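Mon 26 May

Back on the packing bench at Brurkton this week, and my shoulders know all about it! I'd forgotten how much of the job is reaching. You reach for the boxes, you reach for the tape, you reach across the belt for the one parcel that has wandered over to the far side (always the heavy one, always), and by Thursday I was in the bath at half past seven with a cup of tea balanced on the soap dish.

A few of you asked after my last post what the belt is like, as I'd moaned about it so much. Well, it's green. Really properly green, like a snooker table that somebody has polished. I spent all of January on the old grey one at Manier, which squeaked from the minute you switched it on, so I do have a soft spot for this one, scuffs and all. It picks up every little scratch and then the ceiling lights land right on it and you're squinting by dinner time. I've started standing a bit to the left so the glare doesn't get me.

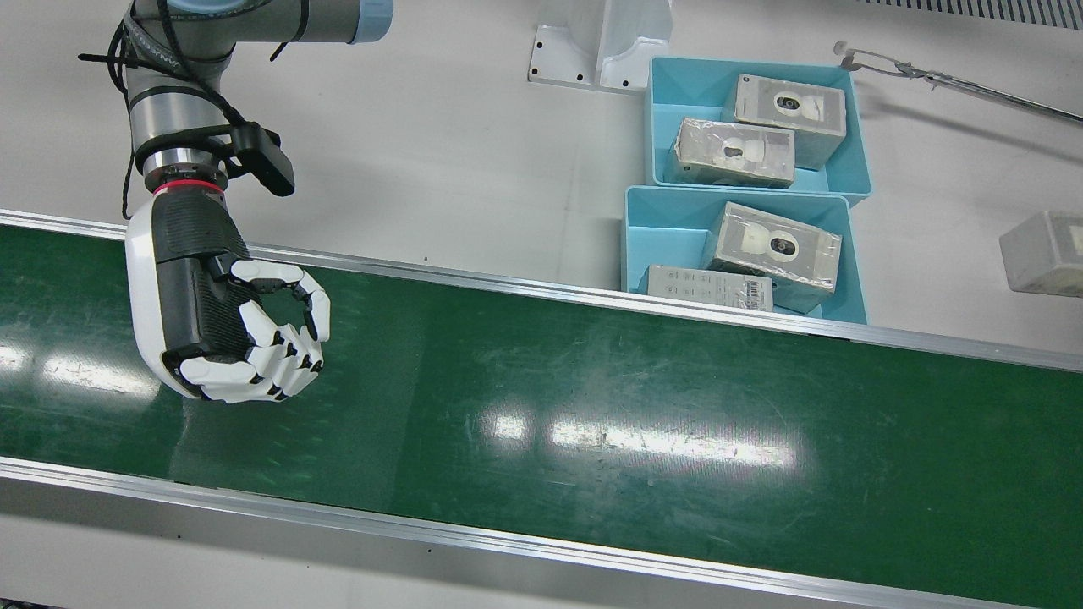 The green belt, with the lights bouncing off it as usual.

Cleaning it is oddly satisfying. Warm water, a drop of washing-up liquid, a soft cloth, belt switched off at the wall, and work along it in one direction. I tried the Olto spray first, the one that costs £9 a bottle, and it left smears you could write your name in. Back to the washing-up liquid! The light streaks I've given up on. They're in there for good, I reckon, same as the ones on my hob.

The other thing I've changed is my shoes. I'd been wearing the same flat pumps for 4 years and my knees were not happy, so I finally paid £39 for a pair with a decent sole from Baptista on the high street. They're ugly as sin and I love them. I did 30 boxes before break on Friday and didn't sit down once.

Next week it's the big cartons, which means the other tape gun, the one that sticks. If anyone has a trick for getting old glue off the roller without taking it to bits, please put it in the comments. I've tried white spirit already and the whole bench stank of it till home time.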